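Druvgate Residents Board > General talk > School closed from Friday, what are other parents doing?

ornar_side
Posted 7:40 am
Good morning all. The letter came last night and the primary school in Druvgate is closed from Friday because of the flu cases. It says 3 classes have more than half of the children absent. I understand the decision, but I work at the Galanis bakery and I cannot knead bread from my kitchen. Does anybody know if the after-school room stays open?

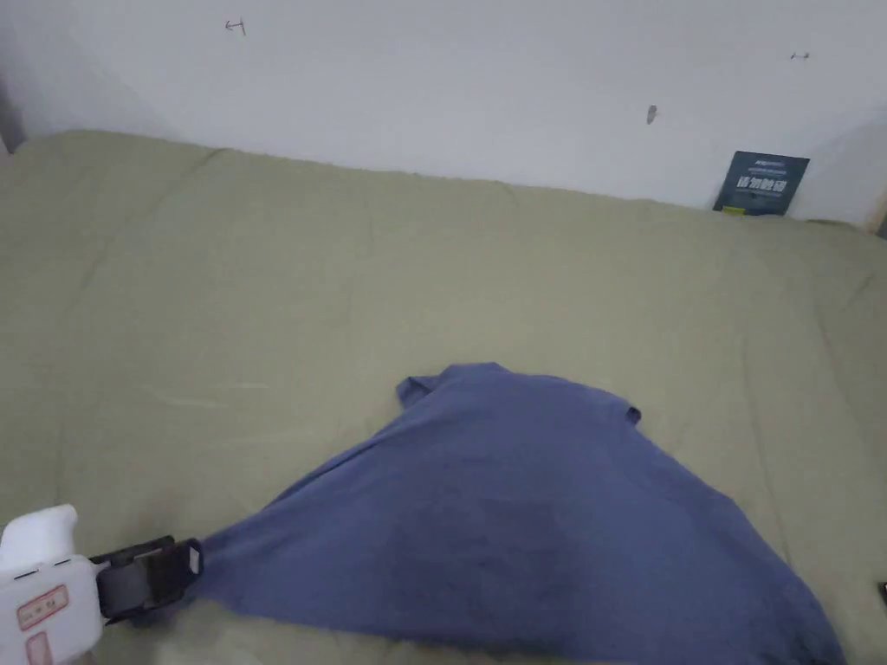

I rang the school office twice and only got the recorded message. My neighbour heard the closure is for one week, but the letter gives no end day, and this is what worries me most.

tealeaf
Posted 8:05 am
The after-school room is in the same building, so it's closed too. The Dralusside library is still open, but they don't want children under 12 there alone.

gravelroad
Posted 8:22 am
I think they are overreacting. The school has 600 kids. We had flu every winter when I was there and the doors stayed open.

ornar_side
Posted 8:31 am
Gravelroad, with respect, I don't agree. Two teachers in my daughter's year are sick as well. Who should stand in front of the class? My complaint is only that we got the letter at nine in the evening.
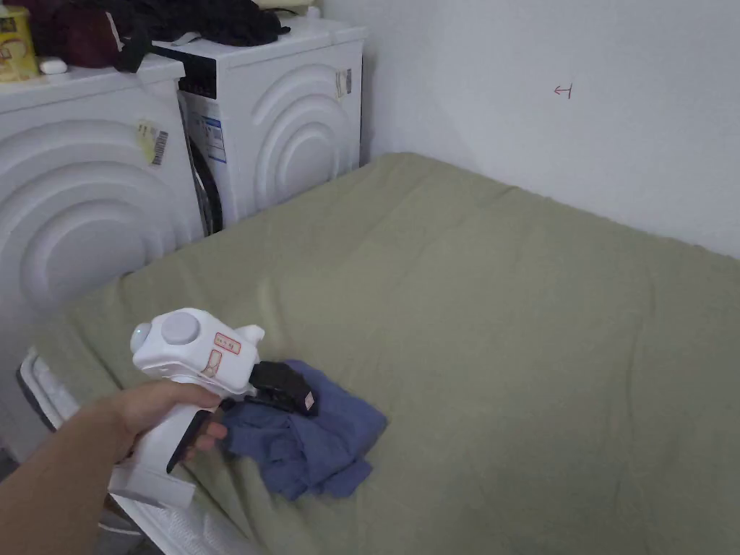
Replies: newest page

mapleside_dad
Posted 12:15 pm
I got through to the council. They told me the school will be cleaned over the weekend and they decide on Tuesday about reopening. Lunches can be picked up at the side gate from 11:30. They have 200 prepared for each day, and you don't need to be on the list.

gravelroad
Posted 12:40 pm
So we pay for cleaning and for lunches, and parents lose wages on top. Has the council said anything about that?

mapleside_dad
Posted 12:52 pm
No. There is a hardship payment of $100 per family, but you must apply at the Ornar Street counter in person.

ornar_side
Posted 1:10 pm
Thank you, this is very helpful. I will go to the counter after my shift. If somebody near Dralusside wants to swap mornings for afternoons with the children, please write me a message. Mine is eight and has had the flu already in December.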